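**Re: best way to label storage bins?**

**mossyfork:** I finally labeled all 24 bins in the basement and I love it! Big marker on masking tape, done in one evening. Finding the holiday lights took me ten seconds.

**petmont_pat:** Masking tape lets go by January in my garage. Index cards in clear sleeves, every time.

**dial9:** Disagree, sleeves yellow. I number the bins and keep a list on my phone - 394 entries so far and it's so much fun to search!

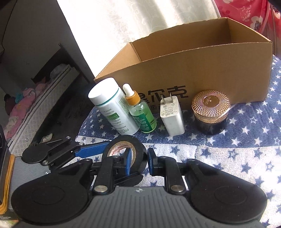
Just keep a paper copy too, I lost mine once when I switched phones.

**mossyfork:** 394!! OK, I'm trying numbers on the next shelf.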